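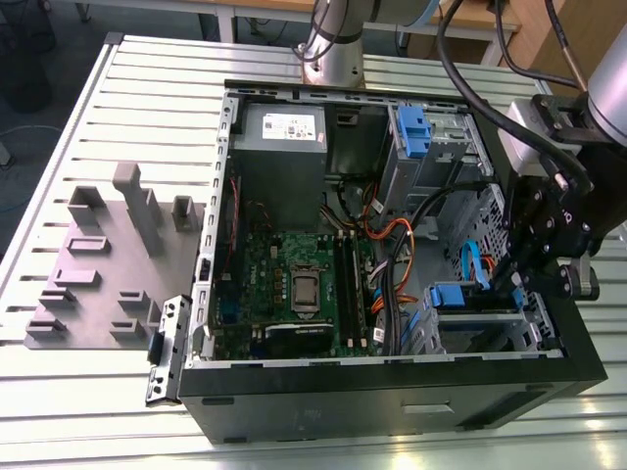 4. Teaching the Desktop Teardown Job

Now for the fun part! Taking a computer apart is the shop chore people ask us for most, and it makes a great first real job for your Andumach cell because it mixes easy moves with some truly stubborn ones. Set aside an afternoon. You'll want the arm powered, the gripper calibrated (section 3) and the teach pendant within reach.

4.1 Before you start

1. Unplug the computer from the wall and hold its power button in for 5 seconds.
2. Take off the side panel by hand. The arm can slide some panels, but case latches vary so much that we still do this step ourselves.
3. Lay the case on its side on the slotted table, open side up, with the fixture plate to its left.
4. Push the case gently from each side. If it slides, clamp it. Even a small shift will throw off every taught point.

CAUTION: Never open the power supply, and never teach a job that does. Parts inside can hold a charge long after the cord is out.

4.2 Teaching the drive release

Start with the drives. Blue plastic latches stand out well against gray metal, and a colored latch is the friendliest thing a gripper will meet all day.

5. Choose New Job, then Teardown, then Latch.
6. Jog the gripper over the lower drive cage and stop 5 mm above the latch.
7. Check that the arm's own cables hang clear of the case at full reach, then save the point as HOVER.
8. Lower the fingers, close them at low force and save the point as GRIP.
9. Move slowly in the release direction until the force reading drops. Save as RELEASE.
10. Run the job at 200 mm per minute with your hand on the stop button.

Note: Unhook the SATA data cable before the drive comes out. Soft cables are still hard for the arm – they bend, spring back and hide behind things – so leave this one to a person for now.

4.3 What to expect

Our test log at the Stasiv shop covers 1,000 latch attempts, and 853 of them released on the first try. We were thrilled with that! Most of the misses came from a case that had moved, so please don't skip step 4.

Memory sticks come next in difficulty. The white end latches need a press outward, and the fingers have to fit between them and whatever cable is looped nearby. Danuta Szewczyk, who wrote the Latch routine, got hers working by teaching each end as its own point, and we suggest you do the same.

Wire bundles, hidden screws and brackets that need a wiggle are still people work. A good split is to let the arm handle repeated pulls while you clear cables on the next case.

CAUTION: Keep hands out of the case whenever the green run light is on, even if the arm is standing still. It may be waiting on a timer.

If the gripper stops with error GRIP LOST, go to section 6.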